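The Man Who Reads the Backs of Cereal Boxes

Segundo Huaranga has been setting crosswords for the Sesdale paper long enough to be recognized in the grocery store, usually by someone who wants an apology.

"A man followed me down the frozen aisle over 42 across," he says. "It was a perfectly fair clue. He was holding peas the whole time."

Huaranga works at a kitchen table in Esen, on graph paper, with a pencil he sharpens far more than it needs. He owns crossword software. He describes it as very fast and fond of the word "oleo." A grid takes him 5 days, and one of those goes to staring at the top right corner.

He learned the trade from a library book that he admits he still has. His first 232 submissions were turned down, most of them politely. The one that broke through had a theme about soup.

"I was never told why that one," he says. "I've gone on putting soup in ever since, to be safe." 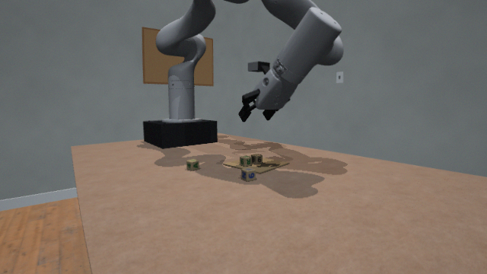

The trouble with editors

His editor, Kerubo Mohamedi, joined the call late and stayed for most of it. She cuts more than 2000 clues a year from the paper's contributors and seems to remember each of Huaranga's.

"He wanted 'a disappointed bird' for EGRET," she says. "I asked him what was disappointed about it. He said, 'It has one letter too few for REGRET.' I had to go for a walk."

The clue ran in May. Eleven readers wrote in, nine of them unhappy, and Huaranga has the other two letters taped inside a cupboard door.

They disagree about abbreviations, about rivers, and about whether anyone under 60 should be expected to know opera. Mohamedi thinks a solver ought to finish over one cup of coffee. Huaranga would like them to need the pot.

Does he solve other people's puzzles? "Only on vacation, and in pen," he says. Mohamedi says she has seen the pen puzzles, and that there is a great deal of pen on them.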